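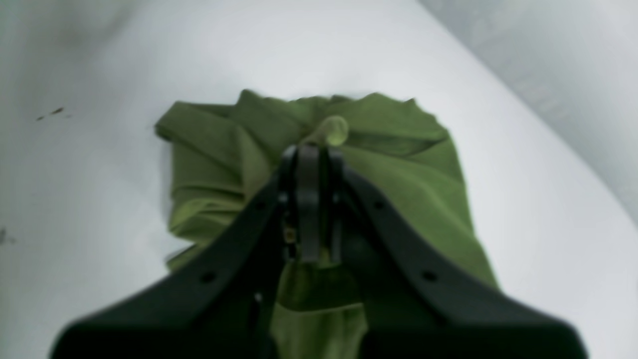 Harell Community Trust | Adult Learning and Household Skills Team

Melley Repair and Reuse Programme: interim report to the Fiadzo Fund
Reporting period: to the end of August

1. Purpose of this report

The report sets out progress at the midpoint of the grant, as required under the funding agreement. It covers delivery, attendance, spending and the changes we propose for the second half of the programme. It was prepared by Viorica Manole, Programme Manager.

2. Delivery

The Melley programme teaches adults to mend, alter and care for clothing and household textiles. The agreement provides for 28 taught sessions over the life of the grant, and 14 had been delivered by the close of the period. Delivery is therefore on schedule.

The beginners' course has been taught in full once. It covers hand stitching, buttons and fastenings, hems and simple patches. The second run is under way with the same tutor. The intermediate course, which deals with zips, linings and the use of a domestic sewing machine, began later than planned. The room set aside for it at the Melley site had too few power sockets, and the electrical work was not signed off until July. The lost sessions were moved to the early evening, starting at 6.30pm, and have all now been held.

Garment care was added to the beginners' course after the first few weeks. Learners had asked how to read wash labels and how to treat stains before mending, and the tutor now gives the opening part of the third session to these subjects.

3. Attendance

The target for the full grant is 60 enrolled learners. Enrolment on the beginners' course has been strong and a waiting list is in use. The intermediate course has places free, partly as a result of the late start. Evening sessions have drawn more people in paid work than the daytime ones, while parents of young children continue to prefer mornings.

Two learners withdrew during the period, both on moving out of the district. Each was given details of similar classes near their new address.

4. Spending

Spending on tutor fees and room hire is in line with the budget. Materials have cost less than forecast – most learners bring their own garments, and donated fabric has met much of the need for practice pieces. Equipment is slightly over budget following the replacement of a steam iron and the servicing of the older sewing machines. We ask the Fund to approve a transfer from the materials line to the equipment line to cover the difference. The overall total would not change.

5. Matters arising

Storage remains a difficulty. Unfinished work is kept between sessions in a shared cupboard at Melley, and garments have on occasion been mislaid. A labelling system was introduced in June and Fundus, which manages the building, has agreed to provide a second cupboard with a lock.

The learner records held on paper are being transferred to the Trust's main system. The work is slower than expected and will continue into the autumn.

6. Next period

The second intermediate course will open for enrolment in September. We propose to hold one of its sessions as an open mending session for local residents, subject to the Fund's agreement. The end-of-course learner survey will be shortened, as several questions in the present version were left blank by most of those who returned it.

A full financial statement and the attendance registers are supplied separately.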